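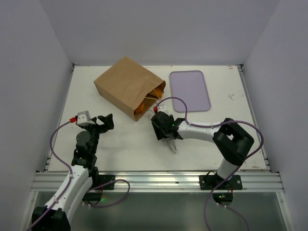 Clurkesgate, August 5, 2018

Drillard Lab Reports Bag-Unpacking Result, Advises Caution

The Drillard robotics lab today released results from Raven, a method for teaching two-armed robots to take items out of soft packaging. The headline number is decent. We would ask people not to make too much of it.

Raven was trained on 1,759 demonstrations, all steered by human operators. In testing, the arms emptied a paper bag onto a tray without help in roughly two out of every three tries. Earlier work from our own group did worse, but it also used a different table and a different scoring rule, so we are not publishing a percentage gain.

Paper bags are hard for robots. They fold, slide and tear, and handles get in the way of the fingers. Raven handles some of this. It still fails when the mouth of a bag closes up, and it often tries the same bad grasp again until time runs out.

The lab also repeated the tests with 17 bags the system had never handled. Scores fell sharply. A claim in our June preview that the method "generalizes to everyday packaging" was too strong and has been withdrawn.

Raven has not been tried in a store, a warehouse or a home, and no product is planned. Training data and full failure logs are available on request. Outside checks of the scoring are being done by Ekwueme, a testing firm, and will be posted whatever they show.

Media contact: Drillard press office, Clurkesgate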